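**thread: my robotics class is teaching a robot to fold laundry and I have Things to say** 🧵

1/ OK so a bunch of you asked what I'm doing this term, since all I post is complaints. It's the fall project class at Fajardo, we get one semester and one task, and our team drew cloth. Another team drew stacking cups. I am not bitter. (I am very bitter.)

2/ The project is called Clekero, which was a typo on the signup sheet that we all got attached to. The plan: people do the folding with hand-held grippers, we record all of it, and then the model gets trained on what we did.

3/ First thing I learned is that I have no idea how I fold a shirt. I just do it! Then you put a gripper on each hand, so now you have four stiff fingers total, and suddenly you're standing there thinking "wait, where does my thumb normally go"
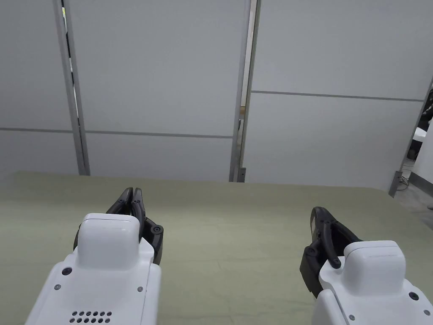 4/ My advice to anyone starting out is to practice with no cloth at all for a bit. Open, close, bring the tips together, go back to where you began. I skipped that and my early recordings look like a crab losing an argument.

5/ Also start every recording from the same pose. Grippers closed, held out over the table, count to 2, go. We didn't have that rule in week one, and whoever trims the files (me) has been paying for it all September.

6/ The number on the whiteboard is 500 good folds by midterm. GOOD folds. A fold where you drop the sleeve and go "oops" and grab it again doesn't count as good, but we keep it in a separate folder, because our instructor thinks the recoveries might be worth more than the clean ones. I was skeptical. I'm coming around.

7/ someone asked what counts as a "fold." Great question, we fought over it for an entire class! Where we landed: flat on the table to start, sleeves in, bottom up to the collar, hands off. If the sleeves are still poking out after hands off, it goes in the oops folder.

8/ T-shirts are worse than towels, by the way. A towel has corners. A T-shirt has corners that are lying to you. You pinch what you think is the shoulder and it's a bit of sleeve that flopped over, and then you lift and the whole thing spins.
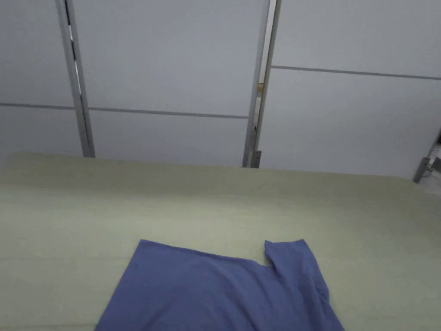
**Skilura** @skilura_folds · 6:40 PM
*replying to my own thread, had to go eat*

9/ Back! So let's talk about flattening, which I was sure would be the easy part. Before you can fold anything you have to get the cloth spread out, and if there's a sleeve sticking up or a bunch in the middle you can't just smooth it with your palm like a normal person. You have no palm. You drag it by an edge and hope.

10/ We use a tool called Eretti for sorting the recordings. One of last year's students wrote it and then graduated, so the manual is 3,243 words of somebody else's stream of consciousness. I have read it all. There's a whole paragraph about soup.

11/ It does one really nice thing though: you can play both wrist views and the head view side by side. I wish I'd found that button sooner. From the head view I look like I know what I'm doing. From the wrist view you can see me miss the edge, open, miss it again.

12/ Next lesson, lifting. With a big piece you want tension between your two hands so the top edge stays kind of straight. Too little and the middle sags, too much and it pops out of the fingers. I'm still chasing the in-between. My shoulders hurt in places I didn't know were shoulders.
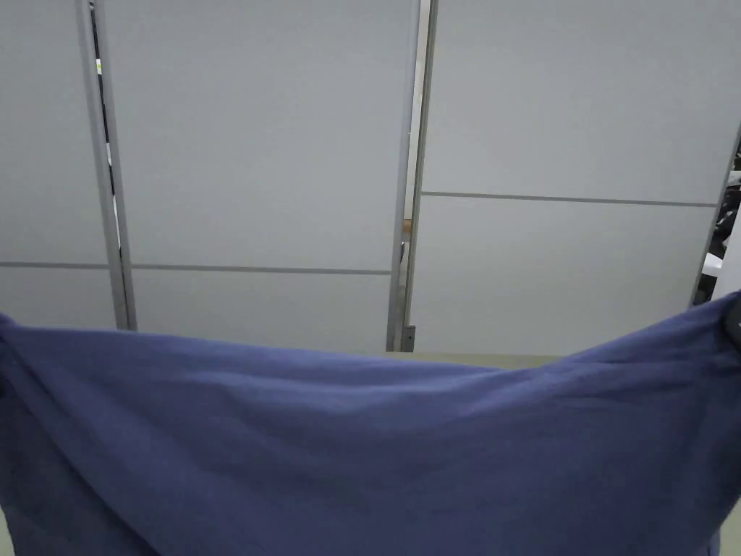
*Big blue one, held up. Some sag in the middle, working on it.*

13/ The annoying part about holding cloth up high is that it blocks the head view. You lift it and poof, there goes most of the table. So the model has to figure out what's happening from the wrists for that stretch, or we have to lift lower. We're trying lower this week. It's slower and I hate it and it's probably right.

14/ Q from a reply: "does the robot fold yet?" Ha. It does the first sleeve! On towels it got 70 percent of the way through a run before it decided to let go and wander off to the left. We cheered anyway, and I may have jumped.

15/ Q from another reply: "do you need to know how to code to join?" Nope. I'd written maybe a page of Python before this. A lot of the work is recording and naming files and arguing about what a sleeve is. If you can be patient with a shirt you're in.

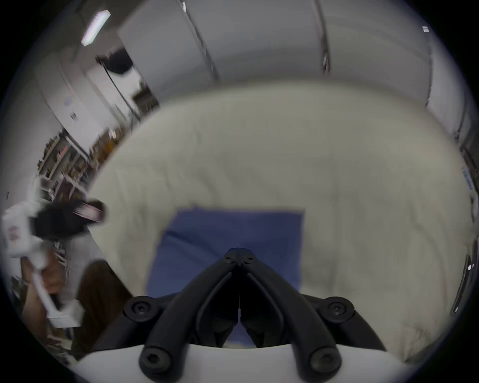 16/ Surfaces have been my pet topic lately, and I will not shut up about them at team meetings. A table is flat and firm, so when you come down a little too far you feel it and stop. Soft bedding gives. With the blue cloth lying on that off-white duvet and the fingertips pointed down at it, my big worry is pinching up a bit of duvet along with the cloth. The color difference is on our side at least. White cloth on white duvet is a problem for some braver student.

17/ I want a soft-surface folder of its own in Eretti, with its own label, so we can train with it and without it and compare. The team said fine, if I write the naming rules. So guess what I'm doing tonight.

18/ Stuff I'd tell next year's class:
- check the battery before you put the grippers on, because taking them off and putting them back on is a whole production
- say the shirt name out loud at the start of each recording
- eat first
- long sleeves are banned. we voted.

19/ OK that's the thread, I have naming rules to write. If you're at Fajardo and want to come try the grippers, reply here and I'll send you the lab hours. Bring a T-shirt you don't mind seeing folded badly!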